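Ticket 1777
Subject: Shelf board on small black frame sits out of level, bowl creeps toward front edge
Opened: 9/8/22
Reported by: Ruth Muñoz
Assigned to: Gøran Sjögren
Site: Stirnthorpe
Priority: Normal
Status: Closed, one follow-up open

Reported problem

The board on the small Hellström shelf frame does not hold its angle. A bowl placed at the back of the board moves toward the front strip when the frame is bumped or the table is leaned on. It has not gone over the edge yet. The fasteners on the front strip were tightened by the reporter before the ticket was opened, with no change.

The frame was reassembled in February after the move from the old room. Reporter does not know whether the board was tested with a load at that time.

Equipment

Frame: black metal, rectangular, open below the board.
Board: wood, with black strip along the front edge, two round fasteners, white SHELF label.
Load: orange bowl. A second orange bowl is kept with the set.
Spare parts: Kernix hardware bag, drawer 16.
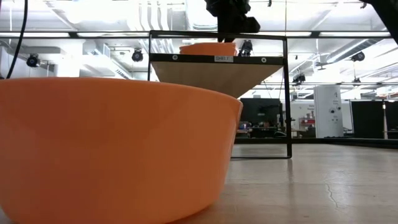
Ruth asked whether the bowl could be the cause, as the two bowls in the set were bought at different times. Checked both on a flat plate. Neither rocks. Both slide at the same tilt within what can be read off the gauge. The bowl is ruled out.

Log

GS: Put a level across the board, left to right. Reads true. Front to back, the board drops toward the front strip. Moved the whole frame to a second position and repeated. Same reading, so the supporting surface is not the source.

GS: Removed the front strip and cleaned the contact face. Some old adhesive came off. Refitted the strip and tightened the two fasteners evenly. Level reading unchanged. This agrees with what Ruth found.

GS: Turned the frame over. The rear of the board rests on two spacers. The left one is the correct part. The right one is a thicker washer stack from another kit. Left to right still reads true because the board has enough flex to hide the difference at the front strip, but the rear is being pushed up and the board is not seated on the left spacer at all. A sheet of paper passes between them.

RM: That kit was opened in February. The stack was probably put in then. There is no note of it in the assembly record.

GS: Removed the washer stack. Fitted a matching pair of Kernix spacers from drawer 16. The board now seats on both. Paper no longer passes on either side.

GS: Level reads true in both directions. Loaded the board with an 800 gram test weight at the rear, then at the front. No movement at the fasteners.

GS: Bump test, 100 taps on the right leg with a rubber mallet, bowl on the board. Bowl position marked with tape before and after. No measurable shift.

Procedure if the fault comes back

1. Take the bowl off the board before touching any fastener.

2. Check level left to right and front to back. Write down both readings, including the good one.

3. Turn the frame over and try the paper at each rear spacer. If it passes, the spacer is wrong or loose. Do not correct the angle by backing off the front fasteners.

4. Set the frame upright on the wooden tabletop with the bowl back on the board, and look along the front strip from a low position. The strip should run parallel to the bottom bar. 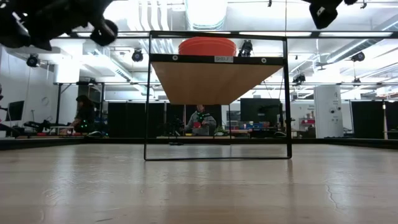
5. Repeat the bump test and add the result to this ticket.

Follow-up

The Sarnel parts list for the frame still shows washers as an accepted substitute for the rear spacers. Ruth to request a correction. Old washer stack is bagged and labeled with the ticket number, drawer 16.

Closed by GS. Reopen under the same number if the bowl moves again.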